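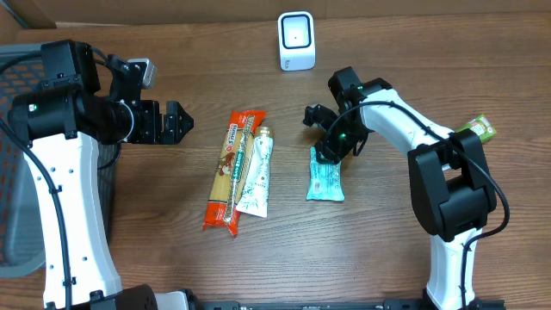

Chapter 4
Wood Surfaces and Grain

4.1 Figure and Cut

The pattern on the face of a board depends on how the log was sawn. Quartersawn boards show narrow, nearly parallel lines. Flatsawn boards show wider bands, often with arches or swirls where the saw passed through the growth rings at a low angle. Flatsawn stock also moves more across its width as humidity changes.

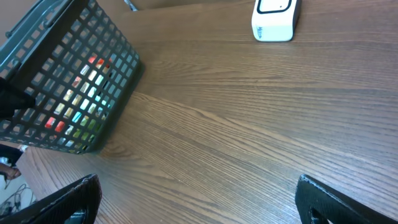 Figure 4.2 Tabletop with curving grain; plastic basket at upper left.

Glare can hide fine streaks, so grain should be read from at least two viewing angles. Section 4.2 covers end grain. The terms used are those of Plattner and Godinho.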